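Home Interiors Evening Course, Unit 4 Notes
Pale Floors and Dark Things

These are my notes from the Seixas Hall session, typed up with the bits I remember saying out loud and a few I forgot to say. Bring them next time along with your floor samples, and please bring the samples back in the sleeves!

Unit 3 was walls. Now we look down.
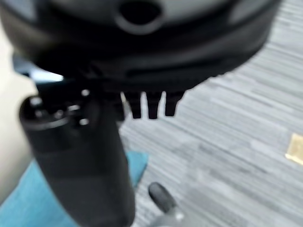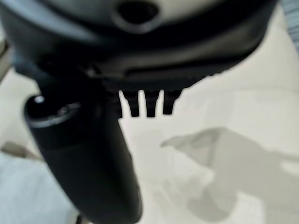

Value is the word I kept writing on the board, and it means how light or dark a thing is, leaving its color out of it. Squint at your living room and the colors go mushy but the values stay put. I lean on value for floors more than for any other part of a room, mostly because a floor is the background for nearly everything you own. Go back to those three short black prongs for a minute. You can pick out each one with no trouble, even the one on the right that stops a little higher than the others, and you can see the pale slivers between them. Put the same black shapes over a charcoal rug and I think you'd lose the gaps first, then the tips.

So a pale floor shows outlines. Lovely if you have a chair with good legs (spindly ones especially), less lovely if you have a tangle of black cords behind the desk. I went through this in my own den, which is 144 square feet and used to have a brown carpet that hid everything I dropped on it for years. When I switched to a light gray Plusten cut pile I suddenly owned an awful lot of cords. I spent a whole August evening with cable clips.

The sample boards

We had three going around the room. The Dutwood board is the pale oak look, fairly yellow. Plusten is the gray carpet, the same one I have at home, so feel free to ask me how it vacuums. Kisen is the cream wool blend, and yes, it sheds on your sweater.

Lay each one flat on the floor when you look at it. Several of you were holding them up at eye level, and a carpet held upright catches the light quite differently from one you're standing over.

Light on black

One more thing to take from the two pictures. A matte black surface still isn't one flat black. Look at the soft gray highlights along the curves, where the light catches. Same with a black coffee table or a big dark sofa at home: the rounded edges go gray and the undersides go nearly solid. If your dark furniture looks like a hole in the room, try moving a lamp before you buy anything. I use a 4000 K bulb for judging samples, 1000 lumens or so close to that you won't care, and then I look again under whatever bulb the room really lives with.

For next time

Pick one room. Measure it (mine for the demo will be 176 square feet, a long skinny one). List the five darkest things that touch the floor, then write down whether you want each one to show up or fade out.

Bring a black sock too. Drop it on every sample on the table, step back to the door, and squint. Your notes from that go on the second page of the worksheet, under the part about rugs.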